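Bench notebook, September - Sendier dye trials, indigo vat no. 2

Picking up from the last entry, which ended with me saying the vat would be "fine by morning."
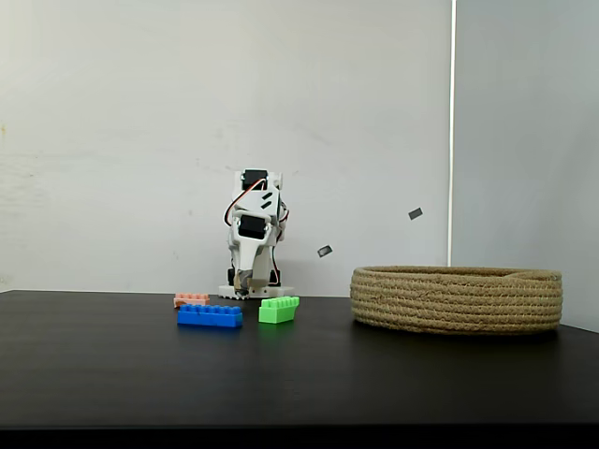 It was not fine by morning. Surface had gone a flat navy with no coppery skin on it, and the liquid underneath was blue all the way down when it should be yellow-green. Oxidized, in other words, most likely by me, stirring it like soup at 6 pm because I was bored.

Rescue attempt: warmed to 35 C, added fructose in two goes, lid on, hands in pockets. An hour later, murky green. Two hours later, properly yellow-green with a bit of bronze on top. pH strip says somewhere between 10 and 11, depending on how much I want it to say 11. Added a pinch more lime and stopped looking at strips.

Swatches. All cut from the Paltden cotton, scoured last week, 200 g of cloth in total. The Paltden stuff claims to be "ready for dyeing" on the label. The scour water came out the color of weak tea, so I will be forming my own opinions about Paltden labels.

Dip 1, one minute: pale, patchy, a sort of hospital blue.
Dip 2, one minute: better. Patches still there but now they look deliberate.
Dip 4, two minutes each: good mid blue, even, except for the corner I was holding.
Dip 6: the blue everybody wants. Slightly green cast until it was rinsed, then gone.

Did not do dip 8. Lunch.

Rub test on the dip 6 swatch with a white rag: crocks like anything. Rinsed again, soaked in water with a splash of vinegar, rubbed again, still leaving a mark but a polite one. The old Ditorberg sample from the drawer (batch 269, linen, no notes, thanks past me) barely marks the rag at all. Either linen behaves better or that batch was aired longer between dips. I was giving these five minutes. Try fifteen.

The Trình recipe sheet calls for 400 g of fructose for the big vat. Reads like a lot. I have now misread that sheet twice, so before anyone orders sugar, please check whether the figure is for the big vat or the very big vat. The handwriting gives out right where it matters.

To do:
Longer airing, same dips, same cloth.
One swatch of linen alongside so the comparison means something.
New gloves. The left one has a hole in the thumb, as does my credibility at dinner.
Label the jars. Two of them say "lime?" and one says "not lime"

Vat lid back on at 4:30. Not stirring it.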